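Saturday, late

Spent the day writing rules for a pair of hands. I have lived a fair while without rules for my own, and it shows, but the robot is held to a higher standard and gets a numbered list.

Jonas Pichler wants the handling sheet finished before the Vedmont people come. The old sheet ran to one page and said "be careful" four times. Mine runs to three and says it once, in bold. Rule 1, after a long squabble over the wording: a hand approaches an object open, and does not close until the operator has said out loud what it is closing on. Dede thinks talking to oneself all day is undignified. I told him I've been doing it for years. 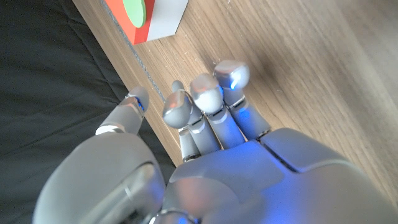
The squabble, for the record, was over "out loud." Mariama Abugri wanted "clearly." I said clearly to whom? She said to the log. We settled on "out loud, clearly," so now the rule has a comma in it and both of us are unhappy, and I gather that's how the big standards get written too. Then we lost twenty minutes to whether a finger resting on a block counts as contact or "pre-contact." I struck out pre-contact. It came back after lunch in Mariama's handwriting.

Rule 4 is the tape rule. Everything that's going to be picked up starts inside the tape, and if it leaves the tape, you stop, hands up, and put it back yourself. Dede asked if "hands up" meant his or the robot's. Fair point. Amended. 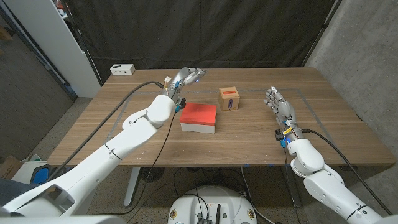 **Things I still don't like**

- Cables. Rule 7 says they must be "managed," a word I put in at 11 this morning and have been ashamed of since. Managed by whom, into what? There's a tangle under the table that I'd call unmanaged by any reading.
- The word "should." Dewanti Hidayat circled every one in red and wrote "or what?" beside the first.
- Rule 9, which refers to Rule 12. No Rule 12.

Nélida Navarrete phoned from Hanirstead in the afternoon to read me their version, all of it, including the appendix. They have a speed limit near edges. We don't, and I'd been rather hoping she wouldn't ask.
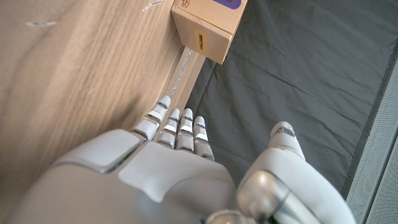 So, edges. I wanted something short that a tired person could follow at 4 o'clock with a headache. First try: "Keep objects away from the edge." Useless, as today proved, with the little wooden cube sticking out over the dark cloth and the fingers pointed up toward it, and me with a pen in my mouth trying to decide whether that was a violation or a lifestyle. Second try: nothing overhangs at the start of a run, and if something does, the operator pauses before reaching. Jonas said "pauses for how long?" I wrote "long enough to look." He let it stand, possibly from hunger.

Tea. Sarpong biscuits, the dry kind.
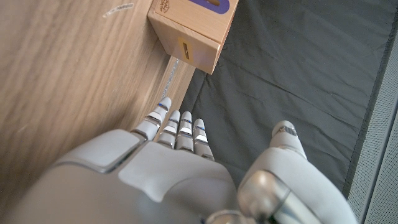 Tried to finish the section on thumbs before going home. The Hanirstead sheet says fingers and thumb must be "in a known posture" before any approach, and I've stolen that whole, with thanks. What it leaves out is which posture, so I drew one: four fingers straight and side by side, thumb well out to the right, a wide gap between. It's how the hand was sitting, so I can't claim much invention. My drawing looks like a glove that has had bad news. Dewanti offered to redo it and I said no too quickly, then yes.

Still to do: find out what Rule 12 was. Ask Mariama for my good pen. Send Nélida the edge rule before she sends me hers again.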